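# Leave the Shelf Half Empty

Most advice about closets starts with folding. I think it should start with the shelf, and with how little we are willing to put on it.

When my wife and I moved to Radebe Street in July, we bought a tall Drutwood cabinet secondhand and did what everyone does. We filled it. Sweaters went in stacks of eight or nine, jeans in a column beside them, and T-shirts wherever there was air. It looked very good for four days. Then I wanted a shirt from the bottom of a pile, pulled it, and spent the next week living with the result.

My neighbor Rattana Yimyam ran the alterations counter at Grestov Cleaners for years, and she keeps two or three things to a shelf. I used to think this meant she owned very little. She owns plenty. She hangs more than I do, and she gave up on stacking. Her view is that a stack is a storage method for stores, where somebody is paid to rebuild it every evening.

I have come around to that. A shelf with one gray top and one pair of jeans on it works even when the folding is poor.
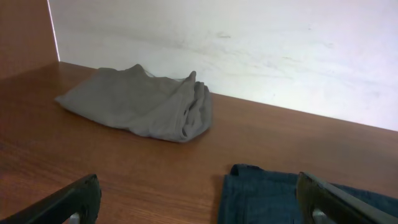 Loose folding costs you a few wrinkles. For a cotton top or denim that is a small price, and most of them go away after an hour of wear. A tight stack costs you something every time you reach into it, and it punishes whoever in the house is least careful. In ours that is me.

There are fair objections. Not everyone has the room. Our first apartment had one closet 103 centimeters wide for two people, and telling us to leave a shelf half empty would have been useless. Dress shirts need hanging or a proper fold. Heavy knits should be folded flat, and I still do mine with some care.

But a lot of households do have the room and fill it anyway. We sent two bags of clothes to the Conevis thrift shop and moved the winter coats to the hall, and that was enough. I was ready to spend about $700 on a second cabinet before we tried it. The money is still in the bank, and the jeans are on the third shelf down, folded once.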